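Ticket: Upper locker, door won't stay shut
Site: Nyamweya workshop, ground floor
Raised by: Mohandas Gowda
Assigned to: Kipchumba Mollel
Status: Open, again

Saturday. Upper door pops open overnight. Mohandas has closed it "firmly", which I could hear from the stairs. Asked him to stop doing that. 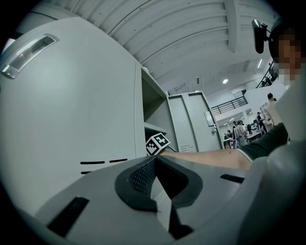
Grey cabinets, handle and vents, mezzanine behind.

Checked the hinge. Fine. Oiled the lock anyway, so it now fails to catch very quietly. Trito say a new latch takes 30 days and have kindly offered me a different colour. I said grey.

Next theory is overfilling. The bay is rated for one person's belongings and Mohandas has the belongings of 4. Asked for everything out, bottom of the compartment first, shelf after.

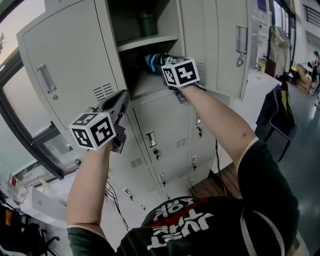

Last modified Saturday, 9:00 pm by kmollel

Soft teal and black thing on the compartment floor is on the list to come out. Green cylinder on the shelf can stay if somebody claims it. Mohandas says it was there when he moved in.

Will test the door empty for two nights. If it still pops, I'm swapping him to a lower locker and he can take up the bending with management.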